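Course Materials > Media & Culture > Handouts

Celebrity News and the Online Backlash
Handout for Unit 2

Read this before the seminar and bring a copy with you. We will use the case in section 3 for most of the hour.

1. What counts as a backlash story

A backlash story is a news item in which the main event is a reaction. Someone well known says or does something, or an old clip of them comes back, and a number of people online object. The reporter then writes about the objection. The original remark may take up one sentence in the second paragraph.

For this unit we separate three things that entertainment sites tend to run together:

The trigger. The remark, post, lyric, outfit or video that people are responding to. Always note its date. A trigger can be years older than the story.

The response. What people posted, where they posted it, and how many of them did. "Fans are furious" is a claim about a number of people, and it should be checked like any other claim.

The coverage. Articles, segments and reposts about the response. Coverage often produces a second round of responses, and later articles may count both rounds together.

In your notes, keep a separate column for each. Students who lose points on the source exercise usually lose them by putting coverage in the response column.

2. The usual order of events

Most of the stories in the reader go through the same stages, though some skip one.

a) The item surfaces. A fan account or a gossip page posts it, often trimmed.
b) Early replies. These come from people who already follow the celebrity, for or against.
c) Pickup. A larger site runs it with a headline built on the word "slammed" or "dragged."
d) Statement. The celebrity or a publicist replies. Friends and partners may speak first, and that becomes its own story.
e) Fade or return. The topic drops out of the feed, or it is brought up again the next time the person has something to promote.

Stage (d) is where the wording deserves the closest reading. Look at whether the statement names the trigger at all. Many of them talk about "recent comments" and leave the reader to find out which ones.

3. Case for discussion: the Curnero interview clip

Curnero is a singer with one album out on the Jonesard label. In April a short clip from an old radio interview was posted by a fan page. In it Curnero says that people who buy meet-and-greet tickets are "paying to be ignored." The full interview is longer, and the line comes right after a story about a badly run event at which Curnero was the one buying the ticket.

The gossip site Peven ran the clip on 22/04/2022 under a headline saying that fans were demanding refunds. The article embedded 2 posts. Neither of them asked for a refund.

Figures to work with:

Replies to the fan page's post when Peven published: 1,326
Replies one day later: 1,894
Replies to Peven's own post of the article: 3,000

Before the seminar, work out how many replies were added to the fan page's post after the article came out, and compare that with the replies to the article itself. Be ready to say which number you would use in a news story and how you would describe it to a reader. A reply is not always a complaint — some of those on the fan page were people asking where to hear the rest of the interview.
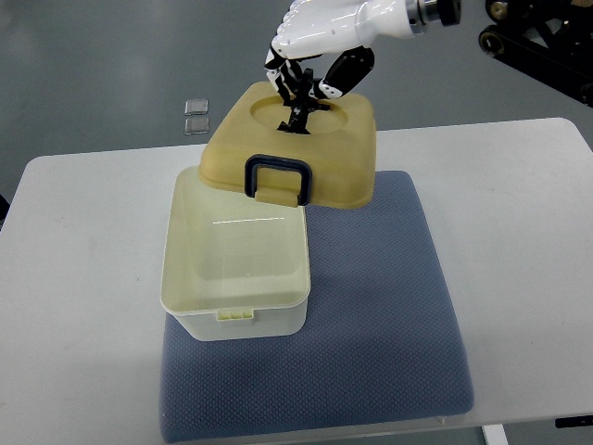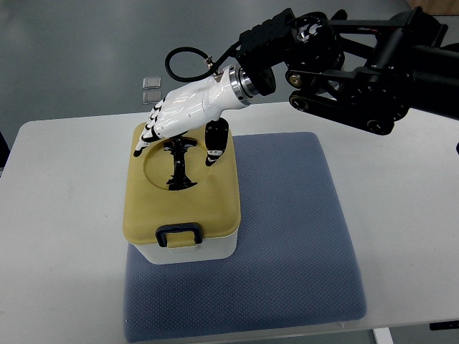
4. Defenders and what they say

Once a backlash is being reported, defenders get quoted too. Their arguments fall into a few types, and it helps to label them as you read:

Context. The remark has been cut down or moved.
Age. It was a long time ago and the person has changed.
Character. Anyone who knows them knows better.
Comparison. Other stars have said worse and kept their careers.

Label the argument first and judge it second. In the Curnero case the context defense can be tested by listening to the full interview. The character defense, which came from a bandmate, can't be tested by a reader at all. That doesn't make it false, but a reporter should treat it differently.

5. Writing exercise

Write a short news item on the Curnero clip as if for a general entertainment site. Requirements:

- The date of the original interview must be described accurately. If you only know that it is old, say that.
- Do not use "fans" unless you can show that the people quoted are fans.
- Quote the line with enough around it for a reader to follow.
- One defender at most, with the connection to Curnero stated.
- No "the internet" as the subject of a sentence.

Headlines are marked separately. Write two — one that you think would get clicks and one that you would be willing to put your name on. If they are the same headline, explain why in a line underneath.

6. Reading

Arnardóttir, chapter on apology statements, in the course reader. Skip the section on film premieres, we return to it in Unit 3.

The Peven article and the transcript of the interview are both in the Unit 2 folder. Print the transcript if you can, as we will be marking it up in pairs.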